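Nov 8, 2025

Wodthorpe lunch scheme seeks drivers for winter

The Srour Community Kitchen is looking for new drivers to take hot lunches to older people in Wodthorpe and the villages nearby over the winter.

The scheme delivers 86 meals on each of its lunch runs, up from roughly 20 when it started. Demand has grown since June, when the route was extended to the Uditz estate, and there is now a waiting list.

Drivers use their own cars and are paid mileage. Each run takes less than two hours, and people can sign up for as little as one run a fortnight. Insulated bags are provided, and new drivers go out with an experienced one until they know the route. 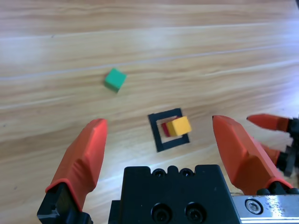 One driver on the Uditz route said the job was easy to fit around part-time work, and that a few minutes' talk on the doorstep often mattered as much to people as the food did.

Drivers are asked to let the kitchen know if someone does not answer the door or seems unwell – the kitchen will then ring the person's named contact. No medical knowledge is needed.

Local firm Skeltex has agreed to pay for 200 reusable meal trays, which will replace the foil ones now in use.
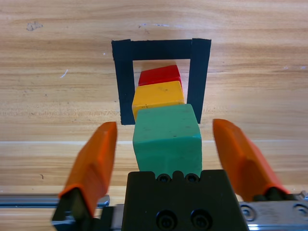
Applicants must be over 21, hold a full driving licence and be willing to have a background check, paid for by the kitchen. Forms can be picked up from Wodthorpe Library or from the kitchen during opening hours.

ENDS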